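Notes on a Village Recipe Book

The household recipe book from Gurton is dated 1770 on its inside cover, and it has now been transcribed in full. Readers of this blog will recall that the work was begun in May, when the owners kindly agreed to lend the volume for a period of 6 weeks. The transcription follows the spelling of the original, and doubtful words are marked with a query.

The book is in 2 hands. The earlier writer was chiefly concerned with preserving: walnuts, samphire, barberries and a great many cucumbers. The later writer preferred remedies, and gave 11 pages to complaints of the chest. Quantities are seldom stated. Butter is measured by the egg, and ginger by what will lie upon a shilling.

Of particular interest is a pickle which the earlier writer calls "Indian". It requires white cabbage, vinegar, mustard seed and long pepper, and the jar is to be topped up through the year as vegetables come into season. Similar receipts are known from other houses of the period - the instruction to dry the cabbage in the sun for three days is common to many of them.

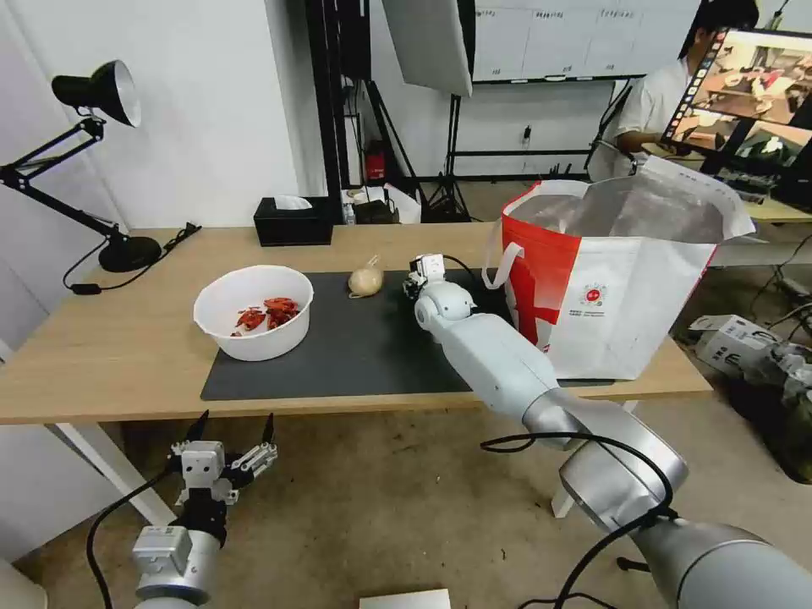
Posted by Bălan | Sunday, July 15, 2018 | Filed under: Kitchen History

Seasoning in the later pages is noticeably milder. Cayenne is named in a single receipt, for potted cheese, and has been struck through. Whether this reflects taste or expense cannot be settled from the book alone.

Corrections to the transcription are welcome and may be left in the comments.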